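Section 3. Clearing and Folding on the Bed

This section of the Edosard room guide covers clothes and linens that end up on the bed during the day. It assumes the bed has a fitted or tucked sheet and that the pillows have already been dealt with in Section 2.

Before you start

Stand the pillows upright along the wall side. Do not stack them at the foot of the bed, where you will need the space. Leave the sheet as it is for now. Small wrinkles will not affect folding, and the sheet is pulled tight in step 7. 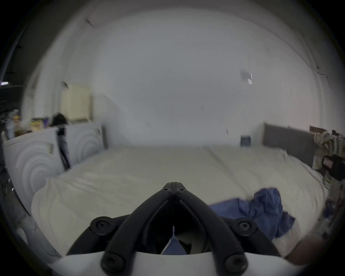
Work on one item at a time. If there are several, move the others to a chair and bring them back one by one. Items that need washing go straight to the hamper and are not folded.

Steps

1. Empty any pockets. Put papers and receipts on the shelf.

2. Bring the item to the near edge of the bed. Reaching across a wide mattress is hard on the back.

3. Find two corners on the same side, or the shoulders if it is a shirt. Loosen the bunched part before pulling on anything.
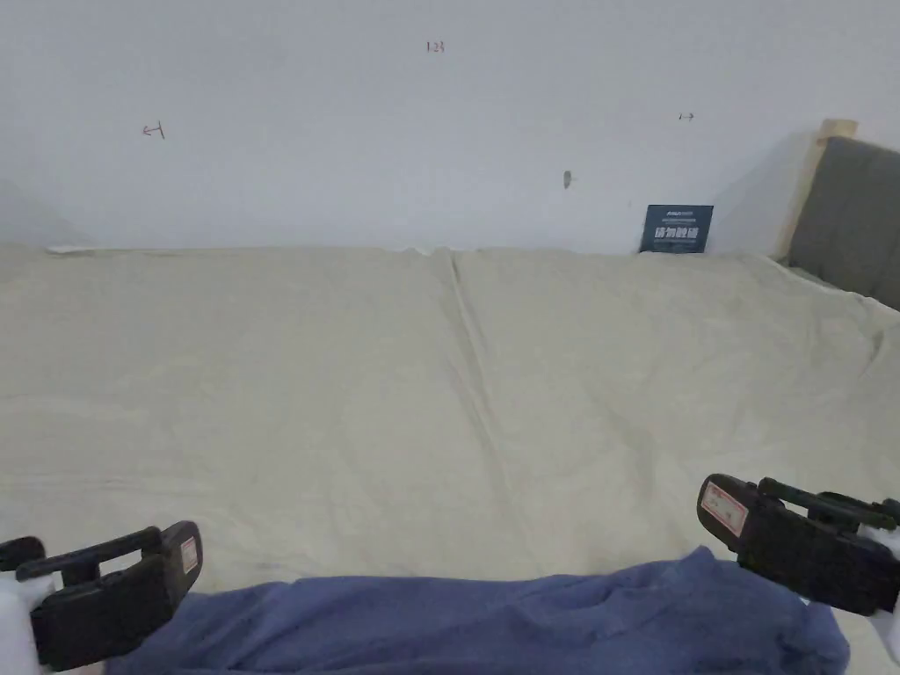 Photo: Ritu Shukla / Stunent

4. Draw the two corners apart until the top edge is straight. Lay it down and smooth toward yourself with flat hands.

Note: Soft, thick fabric holds creases from being bunched up. Give it one light shake and lay it down again. Do not iron on the bed.

5. Fold in half lengthwise, then in half again. For a shirt, fold the sleeves in first. The finished piece should be no more than 17 inches wide, to fit the Barrientos shelf.

6. Check the headboard. Shirts left hanging over the corner are either put on a hanger or folded the same way.

Caution: Do not pull a garment off the headboard by one sleeve. Buttons can catch in the upholstery and tear the stitching.

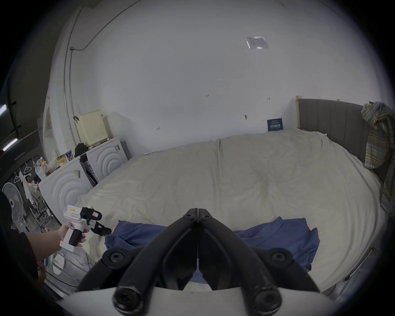 7. Pull the sheet tight from the foot of the bed, then along the near side. Tuck it under the mattress as you go.

8. Lay the pillows flat at the head of the bed and move the folded items to the shelf, heaviest at the bottom.

Wall marks and notices

Leave pencil marks and taped sheets on the wall where they are. Scuffs may be wiped with a barely damp cloth. Report anything larger to Dinesh Rana at the Ostus office.

Section revised 20 Aug 2024. For washing temperatures, see Section 4.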